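Home | Our Work | Grants | Reports | Contact

Print this page | E-mail this page

Plistgate Creek Water Project: Progress Report to the Kandasamy Fund

Last updated: 28 Oct 2022

We had a wonderful August! The creek stayed high enough to sample at both the Lorkurmont bridge and the old mill bend, and families kept turning up with boots and buckets. Since your grant began we have collected 800 samples, and 80 households along the lower creek have signed up to test their wells as well.

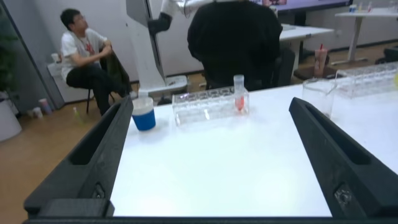
The upper stretch was harder going. Two of our sites sit behind a washed-out track, so we moved them downstream and noted the change in the site log. The landowner there has been terrific and is letting us park by the barn through the winter.

Nitrate readings below the Sorkia fields are still higher than we'd like after heavy rain - the new planting along the bank is young, and we expect it will need another season to fill in.

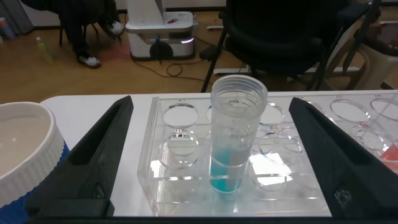
Reading time: 2 minutes

Spending is on track. We paid $2,242 for test kits and waders, a little under budget, and would like to put what is left toward a second rain gauge (the first one has been great, apart from the spiders).

School visits are going so well that we have a waiting list. The kids ask better questions than we do, and several have brought their parents back to see the creek.
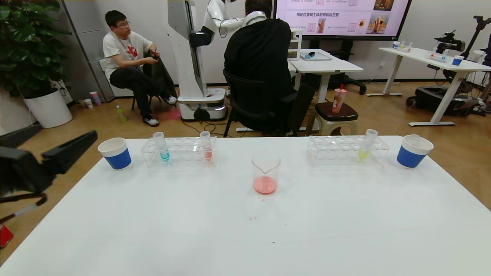 Blue, red, yellow-green and pink liquids set out on a white table.

Next up is the winter newsletter, then the bank survey between the bridge and the ford. We still need permission for the last field and hope to have it soon.

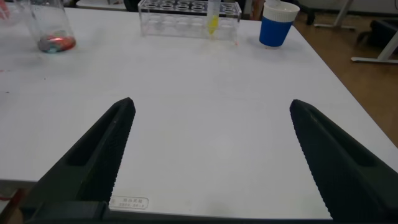

Tabletop view.

The full readings are in the attached spreadsheet, with the relocated sites marked. We'd love to walk the new planting with you whenever the path dries out.

Back to Reports | Print this page | E-mail this page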